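Wood grain

Wood grain is the arrangement, direction and size of the fibers in a piece of wood. The word is also used for the pattern seen on a cut face, which in technical writing is more often called figure. The two are related but separate: a board can have straight grain and strong figure, or the reverse.

Formation

In temperate softwoods, most of the cells are long tubes lying parallel to the trunk. Cells laid down in spring have thin walls and look pale. Those laid down later in the season have thick walls and look darker. One pale band and one dark band make up a growth ring. At the Endholm plots, ring growth in pine had stopped by October in every year of the record, and the narrowest rings were found on the driest slope.

Sawing and appearance

A board cut at a tangent to the rings is called plain-sawn or flat-sawn. Its face shows ovals, arches and long curves. A quarter-sawn board is cut so that the rings meet the face at a steep angle, and it shows close parallel lines. Rift-sawn boards fall between the two.

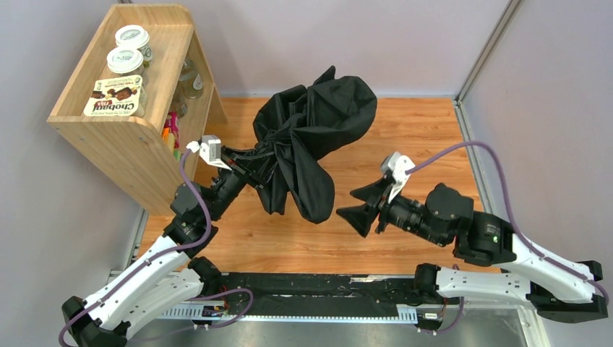 Ragab objects to this three-part scheme on the grounds that one wide board may be plain-sawn at its center and nearly quarter-sawn at both edges, and that the label should apply to a zone of the face and never to the whole board. Most grading rules keep the older usage. The Ponden yard rules allow a mixed label on boards wider than 200 mm.

Direction and working

Grain that rises toward the surface in the direction of the cut tends to tear under a plane. The usual remedy is to turn the board end for end. Where the direction reverses several times along the length - as in interlocked grain - a scraper or a very light cut is used.

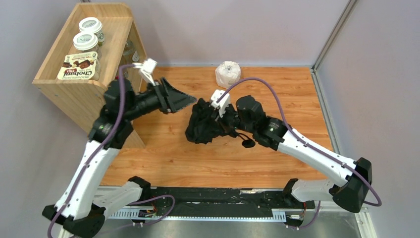

Slope of grain is given as a ratio of rise to length. A slope of 1 in 8 lowers bending strength sharply, and such stock is kept out of ladder rails and tool handles.

Knots

A knot is the base of a branch enclosed by later growth of the trunk. Fibers bend around it, so the grain close by is steep even in a straight board.

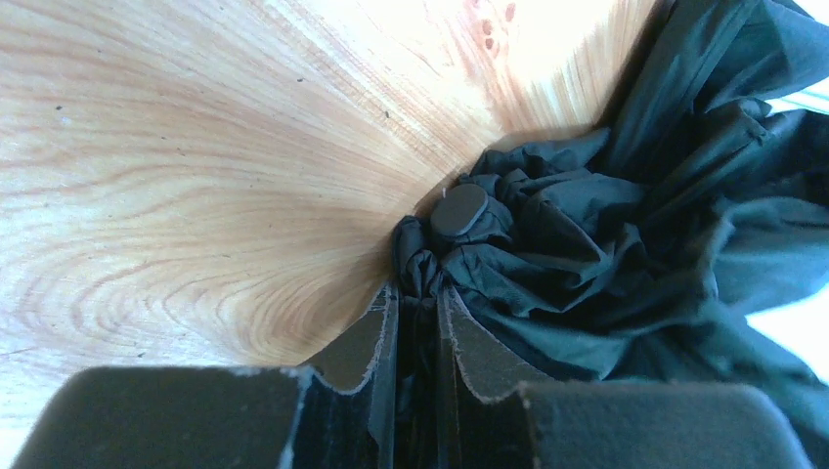
Tight knots are joined to the wood around them. Loose knots are the remains of dead branches and may drop out as the board dries. The Grurkard tables list 39 knot classes by size, soundness and distance from the edge.

See also: Growth ring; Quarter sawing; Reaction wood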